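Zwischenbericht zum Vorhaben Velteo
Teilprojekt 2: Greifen biegeschlaffer Bauteile
Stand: 31. Juli 2021

1. Gegenstand des Berichts

Das Teilprojekt untersucht, wie ein Roboter mit Parallelgreifer Kabel unterschiedlicher Wicklung aufnehmen, ablegen und trennen kann. Die Arbeiten folgen dem im März fortgeschriebenen Arbeitsplan. Berichtet wird über die Arbeitspakete 3 (Datenerhebung) und 4 (Lernverfahren). Der Projektpartner Brander stellte die Kabelmuster, Dritgate die Rechenumgebung.

2. Datenerhebung

Im Berichtszeitraum wurden 2172 Greifversuche aufgezeichnet. Davon mussten 231 wegen fehlerhafter Zeitstempel verworfen werden; die Ursache lag in der Synchronisation von Kamera und Armsteuerung und ist behoben. Die verbleibenden Aufzeichnungen verteilen sich auf 9 Aufgabenvarianten. Der im Antrag genannte Mindestumfang ist damit erreicht.

Die Bilddaten stammen aus einer am Handgelenk geführten Kamera. Auf eine zweite, ortsfeste Ansicht wurde verzichtet, da das Verfahren später ohne Umbau an anderen Arbeitsplätzen einsetzbar sein soll. Diese Entscheidung hat Folgen: Bei schnellen Armbewegungen nimmt die Unschärfe zu, und dünne Kabelschlaufen sind in Einzelbildern teilweise kaum abgrenzbar.

3. Lernverfahren

Als Ausgangspunkt dient das im Vorgängerprojekt Szabó entwickelte Modell zur Vorhersage von Greifpunkten. Es wurde um eine Auswertung kurzer Bildfolgen erweitert. Für die Anpassung standen 800 von Hand annotierte Sequenzen zur Verfügung. Das erweiterte Modell liefert bei locker gewickelten Kabeln stabile Greifpunkte. Bei eng gewickelten Kabeln und bei teilweiser Überdeckung mit anderen Gegenständen bleibt die Vorhersage unsicher — hier besteht weiterer Untersuchungsbedarf.

4. Abweichungen und weiteres Vorgehen

Die Annotation nahm mehr Zeit in Anspruch als geplant. Die Mehrarbeit wurde durch Umschichtung innerhalb der Personalmittel gedeckt, eine Aufstockung wird nicht beantragt. Als Nächstes sind Vergleichsversuche mit verringerter Armgeschwindigkeit sowie die Erprobung einer kürzeren Belichtungszeit vorgesehen. Der Meilenstein 4 bleibt im Termin unverändert.

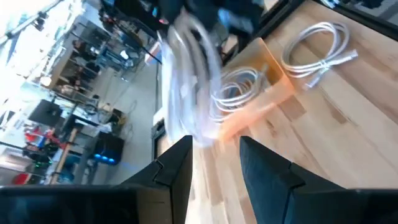
Abb. 1: Ansicht der Handgelenkkamera mit Greiferfingern und gewickelten weißen Kabeln; Bewegungsunschärfe im oberen Bildbereich.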